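Darine Washable Throw
Item 708 — from the Vevinau range by Nivdale

A throw for people who have read the words "dry clean only" and taken it as a personal slight.

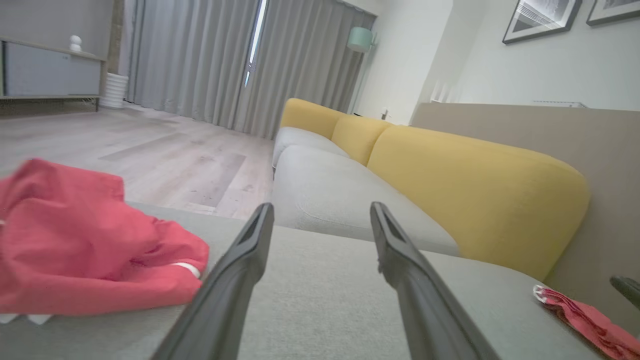 We've sold throws for long enough to know where they end up. They start folded over the arm of the sofa, looking like something in a brochure, and by the second evening they're in a heap with a biscuit in the middle. The Darine was made with the heap in mind. It's a cotton and wool mix, brushed on one side and plain on the other, heavy enough to stay put when you stand up and light enough that you can still find the remote.

It goes in an ordinary machine at 20 degrees. It comes out the same size, give or take a grumble, and dries overnight on an airer. Please don't tumble dry it. One customer did, and now has a very good scarf.

Size and weight
Width: 140 cm
Length: long enough to cover feet and shoulders on the same person
Weight: nearly 2 kg
Edges: hemmed on all sides, no fringe

A word about the fringe. The old Darine had one. Cats loved it, vacuum cleaners loved it more, and we spent a good part of one November answering letters on the subject. The fringe has gone. If you miss it, the Lim throw still has tassels and we wish you both well.

Colours
Oatmeal, Slate, Moss and a dark red we have stopped trying to name. Oatmeal is the one that hides toast. Slate shows every pale hair in the house. Moss looks brown in lamplight, and we've had a few returned on that account, so do ask for a swatch first. Swatches are free.

Washing
Wash it on its own the first time, particularly the red. Use any mild liquid and skip the fabric softener, as it flattens the brushed side. A little fluff in the first wash or two is normal. Bobbles can be taken off with a fabric comb or during a dull film.

Delivery and returns
Orders placed before 2 pm leave us the same working day. Unused throws can come back within 20 days in the original bag. We do check for biscuit.

In stock: Oatmeal, Slate, Moss
Back soon: the red one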